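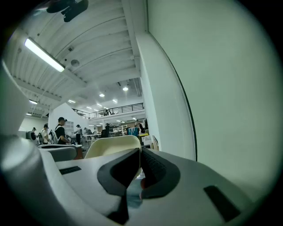 People at work around the long white table on the main floor at Dandgate.

Garrido asks Darton for two more years at Dandgate

DARTON, January 10, 2020. The company that runs the shared workshop at Dandgate wants to keep the building on its present terms for another two years, and it says the place has proved itself. The papers it sent to the city this week make that claim several times. They are less generous with the proof.

Garrido took over the city-owned building in October under a short trial lease, with the rent set well below what a commercial tenant would pay. In return it promised an open floor where small businesses, hobby builders and people between jobs could get a place to work by the day. It also promised a finished wash-up area, a quiet room and posted prices.

The open floor exists. It is bright and it is big, with white walls, a long white table and a mix of seats that includes molded shell chairs and low gray upholstery. On a recent visit there were people bent over their work at the table, and it didn't look like a place in trouble.

Whether it looks like the place described in the lease is another matter.

The company's report puts visits since opening at 2,083. That is the figure in large type on the first page, and it is the one Garrido repeated in a statement to this paper. A footnote on page four says a visit is recorded every time the front door is opened with a member's card. Someone who goes out to the parking lot for a forgotten tape measure and comes back in has visited twice. Someone who goes out for lunch as well has visited three times.

Asked how many separate people used the building, the company said 101 had signed up. Asked how many of those were still paying, it said that information was "commercially sensitive." The city, which is the landlord, doesn't appear to have asked.

Day passes cost $14. There is also a monthly rate, which members say has been quoted to them at different amounts depending on who was at the desk. Garrido says all prices are posted. They are, on a sheet inside the office, and the office was locked both times we tried the door.

Then there is the wash-up area, which takes up almost a full page of the company's report. The lease called for "a permanent cleaning station suitable for shared use." The report says this was delivered in the first month and lists $3,000 against it, under the heading of building improvements. Under the lease, building improvements can be taken off the rent.
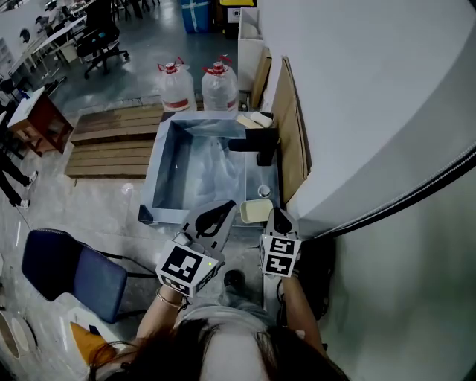
A galvanized steel tub with a drain in the floor of it is a perfectly useful thing to have in a workshop. So are a sponge and a couple of big plastic water jugs with handles. Farm suppliers and hardware stores sell this kind of equipment every day, and people who work with their hands have been cleaning up in steel tubs for a long time without complaint. The question is how it gets to be $3,000 worth of permanent improvement to a public building.

Garrido's answer is that the sum includes "design, layout and installation." It would not break the amount down further. The company also said the tub was always meant to be the first phase of the station, a phrase that doesn't show up in the lease or in the October progress letter. There is no date given for a second phase.

Members we spoke with were mostly not bothered. One, who repairs lamps and small appliances, said the tub was deep enough for what she needed and that she would rather have it than a fancy sink she was afraid to scratch. Another said he wished there were somewhere better to put things down next to it, and that he had twice set parts on the rim and had to fish them out of the bottom. A third asked why a newspaper cared about a sink.

It is a fair thing to ask. The amounts are small and the room is pleasant. But the city has been here before with trial leases that quietly turned into long ones, and each time the first renewal went through on the strength of a cheerful report written by the tenant. This one comes with a supporting letter from Ilta, a consulting firm, which calls Dandgate "a model for flexible making space." Ilta's website lists Garrido as a client. The letter doesn't say so.

The quiet room has not been built. The report says members "have shown a preference for open working," without saying how they were asked. Two of the people we talked to had never heard that a quiet room was planned, so it would be hard for them to have preferred anything else to it. One man said he wears ear protection when he has to read instructions.

On storage, the report promises lockers by spring. The original schedule had them in place before opening. For now members carry their work in and out, or leave it and hope. Garrido said it knew of no losses. It also said it keeps no log of losses.

The company objects to the idea that it has fallen short. Its statement says Dandgate is "busy, safe and loved by the people who use it," and that judging a new space by its furniture misses the point. It says a refusal would put the building back on the market in the slowest part of the year, and that the city would likely end up heating it for no one. That last argument may well be the strongest one in the file.

City staff have recommended approval with one condition, that Garrido submit a fuller list of expenses within the first six months of the new term. Nothing in the draft says what would happen if the list didn't come, or if it came and the numbers were no clearer than these.

The draft lease is available at the front counter of Darton city hall. Written comments will be accepted until the end of the month. The company's full report is not attached to it, and has to be requested separately.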